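Robot arm at the packing station, who has one?

hvik_kusden
We are getting an arm for the packing station at Skimen in July. Today 4 of us pack 434 boxes per shift by hand. The manager says no one will lose the job, but I would like to hear from places which already have it.

Daryna Shevchuk
We have had one for 7 months. My wrists are better. But the talking at the table is gone, and I miss it more than I expected.

matlala_nights
I don't agree. We talk more now, mostly about why it stopped again.

hvik_kusden
Thank you both. For now we have only the simulation, with the arm holding a small green part.
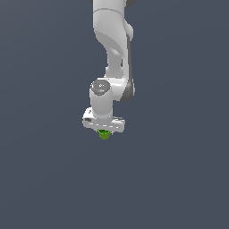
Skastum
Ask who will be trained to restart it. In our hall it was only the day shift, and the night people were waiting for a phone call.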